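Progress report, second reporting period
Household and Shop-Floor Manipulation Study
Prepared by the Carkeck project office for the Dirnel program
December 22, 2021

1. Status

Work packages 1 and 2 are complete. Work package 3 (simulation) is on schedule. Work package 4 (bench trials) started in June and is seven weeks behind, owing to late delivery of the second arm. Spending is within the approved budget. No change to the end date is requested at this time.

The question set by the program was whether a general-purpose arm with a two-finger gripper can do a useful share of ordinary chores without a person standing by. The short answer for this period is that it can do parts of several chores and none of them from start to finish at a rate a shop or a household would accept.

2. Task list

The list agreed with Dirnel has 18 tasks, divided between household work (clearing a table, loading a dish rack, folding towels, sorting laundry, wiping a counter) and shop-floor work (restocking a shelf, facing products, emptying a tote, collecting returns, breaking down cartons). Two tasks were reworded this period. "Tidy the shelf" was too loose to score and is now "bring every item to the front edge, label outward." "Put away the groceries" is limited to boxed and canned goods until the soft-item grasp work is further along.

Each task is scored by step. A task counts as finished only if every step is done with no human touch and nothing is dropped or damaged. Partial credit is logged but does not enter the headline result.

3. Simulation work

The Tesex simulator was rebuilt with a new contact model for the finger pads. The previous model let thin items slide through the grip at low closing force, which made simulated grasps of envelopes and flat cartons look worse than they were on the bench. With the new model the two sets of results agree closely enough to use simulation for screening.

Views from the gripper camera are rendered with the fingers in place, so that the policy is trained with the same blocked areas it will meet on the arm. Background, lighting and surface texture are set separately from the objects.

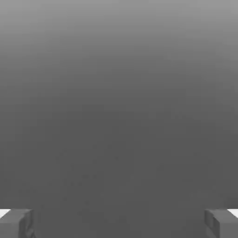
Figure 1. Simulated gripper view, fingers apart, no object between them.

Views with nothing to grasp matter for two reasons. The first is false detection. In the last period the detector sometimes reported an item on a plain surface, and the arm closed on air and then carried on with the remaining steps. A set of 1,000 rendered views with no target was added to the training data. False grasps on plain surfaces dropped, although glossy counters remain a problem under overhead light.

The second is distance. A plain gray surface gives the depth estimate little to work with, and the approach speed has to be reduced until contact or a usable feature is found. This costs time on every wiping task and on the lower shelves of the restocking task. A short-range sensor in the palm is being costed.

4. Bench trials

A total of 470 bench trials were run on the first arm. Boxed and canned goods are handled well when items are upright and spaced apart. Shelf restocking from a tote held to the pace planned for this stage until the tote was nearly empty, at which point the fingers struck the side wall when reaching into the corners. Tilting the tote helped. A tilted stand will be used for the rest of the trials, and the results before and after the change will be reported separately.

Cloth is the weakest area. Picking one towel from a pile works on most attempts, but finding two corners does not, and the folding task has not been finished once without help. Sorting laundry by color is acceptable in daylight and poor under the warm lamps in the kitchen mock-up. Dish loading is held up by bowls, which the fingers can grip by the rim but cannot turn over without regrasping.

Carton breakdown was stopped after the arm reached its force limit on taped seams. It will be resumed if a cutting tool is approved by the safety reviewer. Without one, the task should be taken off the list.

5. Cost and labor

The Priedītis workshop supplied replacement finger pads at the quoted price. Pad wear was higher than planned, mostly from the carton trials. Resets between trials still take more staff time than the trials themselves. For the household tasks in particular, a person putting the room back in order is the main labor cost of the study.

6. Risks

Delay to the second arm. Delivery is now confirmed, but commissioning will overlap with the cloth trials and will need the same two staff.

Transfer from simulation. Agreement is good for rigid items. It has not been shown for cloth or bags, and results for those items will be reported from the bench only.

Scoring. Two raters disagreed on what counts as a wiped counter. A fixed stain pattern will be used from the next period.

7. Plan for the next period

Commission the second arm. Complete the restocking and facing trials. Run the dish task with a rack modified for bowls and, for comparison, an unmodified rack. Decide on the palm sensor. Repeat the empty-surface test on the bench with matte and glossy counters, using the same detector version as in simulation.

Decision requested from Dirnel: approval to move the unspent carton budget to finger pads and reset labor. A revised budget table is attached separately.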